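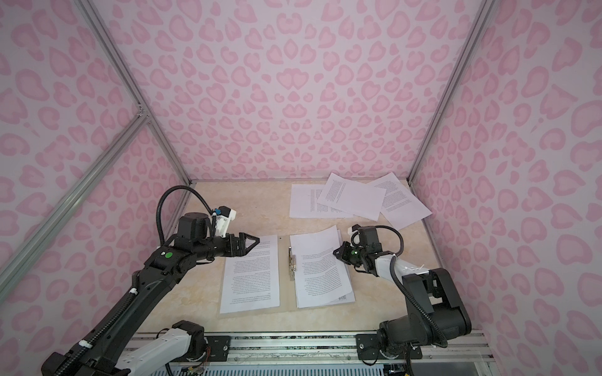 The two-arm cell at Galtcombe, with the filing task set out on the table.

Paper is a poor material for a robot. It bends under its own weight, it clings to the sheet beneath it, and it offers a gripper an edge thinner than most position errors. The automation group at Jalwood has spent the past year and a half on it regardless, and on January 20, 2023 it opened its workshop at Galtcombe to visitors from archives, print finishers and two county record offices.

The task shown was filing. A document folder lies open on the table with printed pages on both sides of a metal clip. Loose sheets lie further back. The arms have to bring the loose sheets to the folder, square them against the stack and leave the lot tidy enough for the cover to close. A clerk does it without looking. The Jalwood cell is allowed 100 seconds per sheet and does not always need them.

Graciela Espinoza runs the group and gave the demonstration herself, standing at the side of the enclosure with one hand near the stop button. Her background is in textile handling, and she regards paper as the harder of the two.

"Cloth forgives you," she told the visitors. "You can drop a towel and pick it up again. If you crease a page, the crease is there for good, and the next attempt starts from a worse position than the first."

The hardware is modest. Two arms are bolted to an aluminium rail along one side of the table, each ending in a two-fingered gripper with a camera mount on top. The camera brackets are made in-house and have been redrawn several times, mainly to keep the cables from snagging when the wrist turns. The fingers are angled, so that the tips can come in low over a stack without the body of the gripper touching it.

Three walls close off the rest of the table. They are covered in pink panels with a leopard-spot print, and the tabletop has a marble pattern. The group changes its coverings regularly, and Espinoza wants the control software to cope with all of them. A model trained only against plain grey, she said, had once failed completely when moved to a bench by a window.

The software learns from recorded examples. An operator guides the arms through the task by hand, using a matching pair of leader arms, and the system stores the joint positions along with the camera views. The filing model shown at Galtcombe was trained on recordings made by 14 operators. Early sets came from one person only, and the arms picked up that person's habits, including a long pause before each grasp.

Visitors saw 30 attempts over the course of the afternoon. Most ended with the sheet in the folder. The failures were of two kinds. In the first, the gripper closed on two overlapping sheets and carried both. In the second, the fingertips met the tabletop slightly short of the page and pushed it away, after which the arm tried again from the new position, sometimes more than once.

Double picking drew the most questions. Bundero, which supplies feeders to the mailing trade, had sent two engineers, and they asked why the cell did not use suction or an air blade, as any feeder would. Espinoza replied that a feeder begins with a squared stack of known size. The work she has in mind begins with a box of mixed papers, some clipped, some curled, some facing the wrong way. She accepted that suction would do better on loose sheets of clean office stock and said a combined tool was on the drawing board.

Opening and closing the clip remains unsolved. The mechanism needs a firm push at one point while the folder is held down at another, and the present grippers slip on the metal before it moves. For the demonstration the clip was worked by hand between runs. Oltmanns, a maker of archive boxes and folders, is lending samples with a softer closing action, and the first trials with those are due in June.

There is no product yet and no price. Jalwood intends to place one cell with a record office for a trial period, sorting duplicates only, under the eye of a member of staff. The original documents will stay in the strongroom.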